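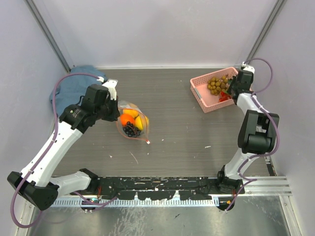
*Bagged fruit on the worktable, with a blue towel in the back corner.*

**Clurnport Election Desk – progress report, November**

Dear Berwyn,

What a month! The regional newsletter is out of its trial stage and we now publish two editions a week, one on the Clurnport council race and one on the cross-border talks with Drokine. Readers are writing back, and plenty of them want more on the fishing treaty (so do we!).

**Coverage**

We ran 13 stories on the Drokine talks, including an early look at the draft customs deal that both foreign ministries later confirmed. Our reporter in Rollham got long interviews with two of the opposition candidates, and the second one is easily the best thing we've published so far. The Beddoe border crossing piece slipped again – the ministry keeps moving our visit – but the permit is signed and we expect to file before the runoff.

**Readers' questions**

The call for questions brought in 64 replies, most of them on housing and the ferry subsidy. We put the strongest ones to the candidates directly and printed the answers in full, even the dull ones. The mayor's office has not replied yet.

**Money**

Travel is under budget because of the Beddoe delay. Translation is over, since the Drokine documents came in longer than promised. We'd like to move the unspent travel money across and would be grateful for your okay before the next payment.

**Next**

Runoff night coverage, a plain guide to the treaty vote, and the Beddoe story at last. The draft guide will be with you by the end of the month.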